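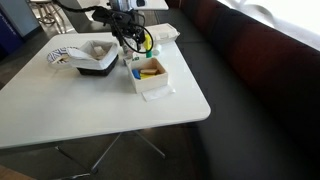
Square white table with crossed metal legs next to a fixed bench: how to stop the rocking?

Asked by viria_12 on September 14, 2023
Tags: tables, leveling, seating

I have a square table with a white top and rounded corners. The legs are silver metal tube and cross in an X underneath. It stands beside a long upholstered bench that is fixed to the wall, dark gray seat with a maroon back cushion. The floor is dark.

The table rocks on one diagonal. Pressing on the corner nearest the bench lifts the opposite foot far enough to slide a folded napkin under it, which is what people have been doing. The napkin compresses within a day and the rocking comes back.

What I have tried:
Turning the table a quarter turn. The rocking moved to a different corner but did not stop.
Tightening the four screws that hold the leg plates to the underside. One took half a turn. No change.
Felt pads on two feet. They came off when the table was dragged to let somebody onto the bench.

There are plastic caps on the feet and I can't find any adjusters. The table is used for snacks and small items (a lined basket, a paper plate, a low cardboard box, bottles), so the load is light, but the tall narrow bottles fall over when someone leans on the corner. I do not want to bolt it down. The label underneath says Latance 3223 and nothing else I can read.

Is this the floor or the frame, and what is the correct fix?

Answer 1 (accepted, score 12)

Possibly both. Separate the two before buying anything.

Put the table upside down on a blanket on a surface you know is flat. Lay a straight board across one diagonal pair of feet, then sight across the other pair. If all four feet lie in one plane, the frame is fine and the floor is the problem. If one foot is high or low, the frame is twisted. Your quarter-turn result points to the floor, at least in part. A bad frame on a flat floor rocks on the same pair of feet whichever way you turn it.

On crossed-leg frames also check the bolt where the tubes meet. You mention the plate screws but not this one. If it is loose, the legs can spread under load by different amounts and you get a rock that comes and goes. Tighten it with the table standing on its feet and some weight on the top, about what it normally carries. Tightening it upside down can lock a twist into the frame.

Then the feet. Pull one plastic cap and look inside the tube. Some have a threaded insert hidden behind the cap, in which case a screw-in leveling foot goes straight in. Take the cap to the hardware store and match the thread there. If the tube is plain, buy an expanding insert with a leveling foot, sized to the inside of the tube. Measure the inside, because wall thickness varies. If the end of the tube meets the floor at an angle, get the foot with a swivel base.

Adjust in this order:
1. Screw all four feet fully in.
2. Put the table exactly where it will stand.
3. Extend the foot that is off the floor until it just touches.
4. Press on each corner in turn. Correct by a quarter turn at a time.
5. Lock the nuts.

Mark the position of two feet on the floor with small pieces of tape. On an uneven floor the setting is only good for that spot, so if the table is moved for cleaning it has to go back on the marks.

Felt is the wrong material for this. It compresses and it shears off sideways.

Comment from viria_12: Caps were plain inside, no insert. The center bolt was loose by nearly a full turn. After tightening it, one foot is still slightly off the floor. Have ordered the expanding type with swivel base.

Comment: Check the center bolt again in November. Ours at Cernano came loose twice before we changed to a locking nut.

Answer 2 (score 3)

If you only need it to be stable now, use a hard plastic shim, the tapered kind sold for leveling toilets. Push it under the high foot until the rocking stops, score it with a knife and snap off the excess. A dab of clear silicone between shim and foot keeps it on when the table is dragged. Cheap and takes a minute. Won't help if the frame is loose.

Leave a small gap between the table edge and the bench as well. If the top touches the upholstery, every person sitting down pushes the table.

Answer 3 (score 0)

Just get a pedestal table. We got one from Kazlauskienė for 155, round top, heavy base, and never had this problem. They had a bigger one for 200.

Comment: A pedestal base will also rock on an uneven floor if it stands on four points. The question was how to fix the existing table.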